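**Storage and sorting of mixed small items: notes for session 13**
Prepared by Kanini Langat, Navimby course, room 106

Please read these notes before the practical part. In September we worked only with boxes of one kind of item. Now we continue with mixed bins, where many different small things lie together and have no fixed place.

### 1. What is a mixed bin

A mixed bin is an open container for items that don't have their own shelf. In the Brastmont store plan it is marked with the letter M and a number, for example M-163. The bin must stay open during sorting.

### 2. Soft items and hard items

Soft items (pouches, cloth, thin bags) change their shape when something is put on them. They also cover smaller things easily. Hard items keep their shape but they roll or slide to the corners.

- Lift a soft item by its middle, slowly.
- Look under it before you write it in the list.
- Pull the cords of drawstring pouches to the side, so they don't catch other items.
- Clear plastic is difficult to see on a light floor. Check the edges of the bin also with your hand.

### 3. Order of work

Begin with what lies on top, and go from the center to the walls. Long items are taken by the thicker end. If two items touch, move the upper one first.
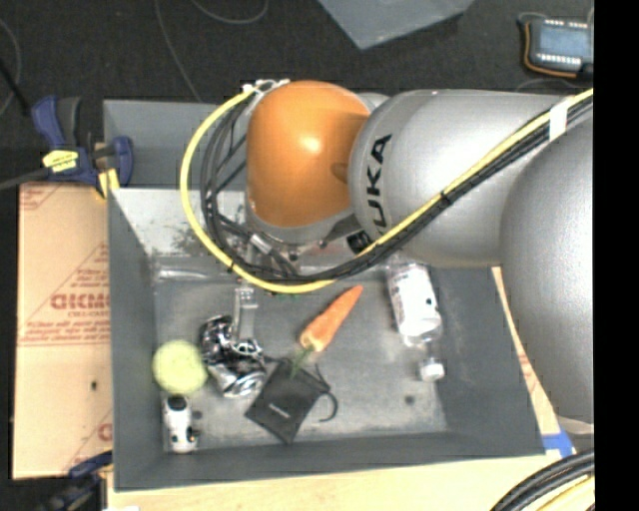 What should I do with an item that is not in the list?

Put it in the side tray and write a short note with the bin number. At the end of the session we compare all the notes and decide the name of the item together.

### 4. Homework

Read page 156 of the reader, the section on the Emau method, and sort one drawer at home by the same order. Bring your list on paper.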